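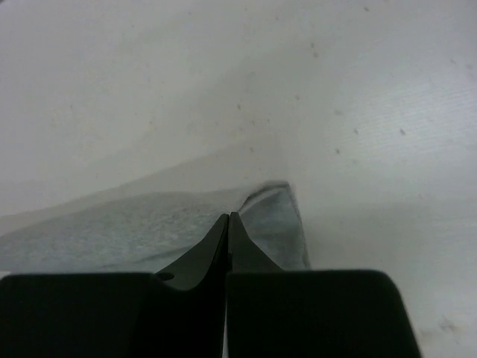

Item 2: Gray cloth on the off-white tabletop.

Facilities > Wandthorpe > Shared Rooms > Tables and Wiping Cloths

TABLES AND WIPING CLOTHS: ROOM CHECK WITH COMMENTS
October 2023

Result key: OK / Fix / Look again next time

1. Tabletop surface, main room
Check for chips, raised edges, sticky patches and old tape.
Result: OK
Comment: What a difference from August! I ran my hand over the whole top and didn't catch on anything. The tape marks by the window end are gone, and whoever got them off did it without scratching the finish (please tell me how, I have the same problem at home).

2. Cloth at the table
Check that one gray cloth is kept at each table and that it is used for tabletops only.
Result: OK
Comment: Gray for tables is working so well. The color is easy to tell from the floor cloths even when you're in a hurry, and I haven't found one in the wrong bucket this round.

3. Condition of cloths
Check for holes, frayed hems, loose threads and smell.
Result: Fix
Comment: Most are in great shape. Pulled 2 from the Virág cupboard with hems coming undone. They're still fine for shoe racks and window sills, so I put them in the rag bin. Please don't move them back!

4. Folding and storage
Clean cloths folded in quarters, fold facing out, upper shelf. Used cloths in the lidded bin, never on the shelf.
Result: OK
Comment: Lovely tidy shelf in the Proton room. The Virág cupboard is getting there, but it's a narrow one and things slide. A shallow tray would fix it. I measured and there is room for one at 400 mm wide.

5. Spray bottles
Labels readable, caps tight, nozzle turned to off, no bottle left on a table overnight.
Result: Fix
Comment: One label in the Garex room has rubbed off down to the last few letters. New label printed and left on the counter. Nozzles were all off, hooray.

6. Wiping method
Spray the cloth, then wipe in straight overlapping passes, far side first. Turn to a fresh face of the cloth for each table. Let the top air dry before putting paper on it.
Result: OK
Comment: Watched two tables being done and both were spot on. The far-side-first habit has really caught on and I love seeing it. Go slower at the corners.

7. Table legs and wobble
Press down on each corner. Tighten any leg that shifts.
Result: Look again next time
Comment: Table 5 has a tiny rock to it. Tightened one bolt and it improved a lot, but I'd like to check it again after a week of normal use. Fine to sit at meanwhile, just no stacked chairs on top.

8. Walkway around tables
Clear on all sides, bags on hooks, cords off the floor.
Result: OK
Comment: Clear all the way to the side door. The new hooks are a hit!

Still open: item 3 (replacement cloths to order), item 5 (stick on the new label), item 7 (Table 5). Keep this sheet in the front pocket of the room binder.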